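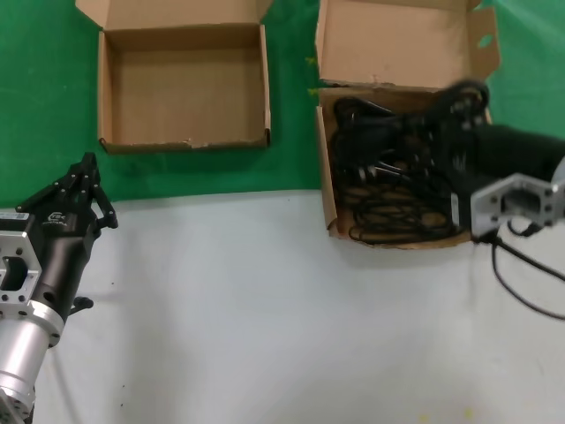
How to clear a storeroom before an office move

Most advice on moving offices is written by people who sell crates. I have done two moves, the last one from Furnoreck to smaller premises in Jalton, and I would ignore a good half of what we were told. What follows is the half I'd keep, plus a few things we got wrong.

Step 1. Start with the storeroom

The removals firms all say to start with the desks. I don't see why. People clear their own desks in an afternoon if you give them a deadline. The storeroom belongs to no one in particular and will take you three weeks.

Step 2. Get the quote by volume, in writing

Our first quote, from Stikeck, was $2554 and left out stairs, parking and anything described as "loose". Ask what loose means. In our case it meant anything not in a closed box, which was most of what we owned. The second version of the same quote had another $488 on it. Ask for the final figure before you book a date – not after, when you have given notice on the old lease and they know it.

Step 3. Don't buy the labelling kit

You will be offered coloured stickers, a floor plan and possibly an app. A thick marker does the same job. Write on two sides of each box, never on the lid, and put the room it is going to. "Misc" is not a room. If a box has no room to go to, ask why you are paying to move it.

Step 4. Sort by decision

Three heaps: goes, stays behind, someone must decide. Put a date on the third heap and mean it. I'm doubtful about the rule that says anything unused for a year should be thrown out. Our tax papers hadn't been opened in a year either. Check how long you have to keep records before you touch a filing cabinet, and check with your accountant, as the articles I read contradicted each other.

Spare leads are the exception. Keep a few of each kind that fits something you still own and let the rest go to electrical recycling.
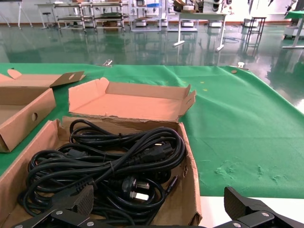 One reader disagreed with this and wrote that the few dollars saved in space were spent again within a month of moving in, when every desk turned out to be further from the wall than it was on the plan. Fair enough. Measure the distances in the new rooms first, then decide how many to keep.

Step 5. Test the boxes

Free boxes from the supermarket are fine for paper towels and little else. Lift each one by the bottom once it is packed. If it sags, halve the load. Double-walled boxes are sold as the answer to this, though in my experience people simply put more in them.

Step 6. Be there at both ends

Somebody has to see the van loaded and somebody has to see it emptied. The "move manager" we were offered for $403 would have been one person, at one end, until noon. 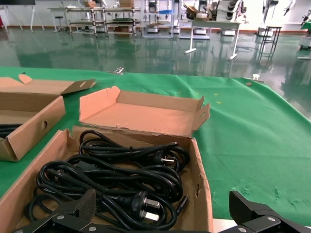 Page last changed: Saturday, August 4, 2018

Step 7. Leave the last shelf until the last day

Kettle, tea, toilet roll, scissors, phone chargers, the new keys. All the checklists call this an "essentials box" and tell you to pack it first. Pack it last, and carry it in your own car.

If you are moving in December, add 9 working days to whatever the firm tells you. We were promised a van before the holidays and got it well into the new year, with an apology and no discount.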